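ペットデール通信 2022年1月号

遠隔操作による教示、仮想住宅での収録が続いています

エルンデン拠点の教示班では、家庭内作業を人の手でロボットに教える収録を、シミュレーション上の住宅で進めています。操作者がヘッドセットと両手のコントローラーを使い、仮想のロボットを自分の腕のように動かして、その動作をそのまま記録する方式です。今回は食卓のある部屋を使った作業について、班からの報告をまとめました。
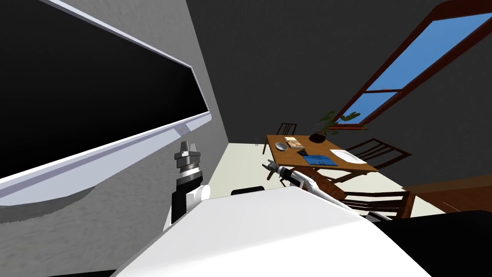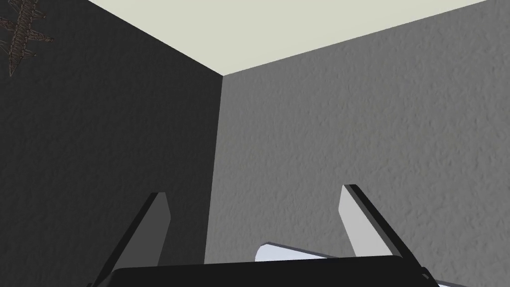
シミュレーション内の画面。1枚目は食卓のある部屋と両腕、2枚目は開いた状態のグリッパー。

この部屋は「トラクロウ」と呼んでいる住宅モデルの一室で、昨年の後半から教示に使えるようになりました。それまでの収録は、白い台の上に物を並べただけの簡単な環境で行っていました。台の上の作業だけなら腕の動かし方に集中できますが、家の中では家具の間を移動し、体の向きを決め、それから腕を伸ばすことになります。教示する側にとっては、手を動かす前の段取りのほうに時間がかかるというのが、班の全員に共通する感想です。

収録の課題は、食卓の上の物を決められた場所へ移すこと、皿を運ぶこと、椅子をよけて反対側へ回ることなど、全部で8種類あります。ひとつの課題につき複数の操作者が担当し、始めの位置を少しずつ変えながら繰り返します。目標は合計400本で、年末の締めの時点で残りは58本でした。残りの大半は、椅子をよけて回り込む課題です。

この課題が遅れている理由は、やり直しの多さにあります。椅子の背に前腕が当たると、その回は記録としては残しますが、成功例には数えません。操作者の目の高さと実際のカメラの位置がずれているため、慣れないうちは自分の腕と椅子との距離を読み違えます。画面で見ると余裕があるように思えても、肘が先に当たることがあります。班では、回り込む前にいったん腕を体の近くに畳む動作を標準の手順に加えました。一見すると遠回りですが、この手順にしてからは接触による中断が減っています。

視点の傾きについても、操作者から何度か意見が出ていました。首の動きをそのままカメラに反映させる設定では、操作者が手元のコントローラーを確かめようと首をかしげただけで、画面全体が大きく傾きます。酔いやすい人にはつらく、また傾いたままの映像が学習データに混ざることにもなります。傾きを自動で補正する案もありましたが、補正をかけると操作者の感覚と画面の動きが食い違い、かえって手元が狂うという報告が複数ありました。当面は補正をかけずに収録し、傾きの大きい区間に後から印を付ける運用にしています。学習に使うかどうかは、印を見て課題ごとに判断します。

グリッパーの開閉は、コントローラーの引き金に割り当てています。引き具合に応じて指の幅が変わる仕組みで、軽く引けば途中で止めることもできます。ただ、実際の収録では全開か全閉のどちらかしか使わない操作者が多く、薄い物や縁のある物をつかむ課題では、指の幅をあらかじめ狭めておくほうが成功しやすいことがわかってきました。新しく入る操作者には、最初の練習でこの中間の開き具合を使う課題を必ず入れるようにしています。

操作用のソフトウェアは、昨年の秋にニスカネン版へ切り替えました。以前の版では、記録の開始と停止を別の担当者が手元の端末で行っていたため、動作の前後に何もしていない時間が長く入っていました。今の版では操作者が自分で区切りを付けられます。左手のボタンを短く押すと開始、長く押すと終了、終了の直後にもう一度押すとその回を破棄します。破棄の操作は誤って押しやすいという声があり、次の更新で確認の音を付ける予定です。

収録後の確認は、操作者本人ではなく別の人が担当します。再生しながら、物に触れた時点、持ち上げた時点、置いた時点の三か所に印を付け、途中で迷いのある動作があれば短い注記を残します。迷いのある回をすべて除くべきかどうかは、班の中でも意見が分かれています。ヴェイッコ・カッリオさんは残す立場です。

「つかみ損ねて手を引き、もう一度つかみ直すまでの動きは、きれいな手本からは学べません。失敗したあとの戻り方を見せるのも教示のうちだと思っています。ただし、操作者がぼんやり止まっているだけの区間は要りません。そこは切ります」

この方針に沿って、つかみ直しを含む回は別の区分に分けて保存しています。両方を混ぜて学習させた場合と、手本だけで学習させた場合の比較は、収録が終わってから行います。結果が出しだい、本誌でも報告します。

操作者の疲れ具合についても触れておきます。続けて作業する時間には上限を設けていて、1人が1回の枠で収録するのは7本までです。腕を上げたままの姿勢が続くので、見た目よりも肩に負担がかかります。枠の終わりに近い回ほど動作が雑になる傾向は、確認担当の注記にもはっきり出ています。予定が遅れているときも、この上限は変えません。代わりに枠の数を増やし、他の班からも操作者を募っています。

操作の経験は問いません。初回は練習だけの枠になり、コントローラーの持ち方、腕の畳み方、グリッパーの開閉を順に試してもらいます。眼鏡をかけたままでもヘッドセットは装着できますが、幅の広いものは当たることがあるので、事前に教示班までご相談ください。途中で気分が悪くなった場合は、その場で中止してかまいません。中止した回の記録は班で処理します。

食卓の部屋での収録は3月までに終え、その後は同じ住宅の台所に移る計画です。台所では引き出しと扉の開閉が加わるため、課題の一覧を作り直しています。取り上げてほしい家事の動作があれば、教示班の受付まで書面でお寄せください。両手を同時に使う動作の案が不足しているので、特に歓迎します。

参加の申し込みは、エルンデン拠点の受付に置いてある用紙に、希望する時間帯と連絡先を記入して提出してください。枠の割り当ては教示班から個別に連絡します。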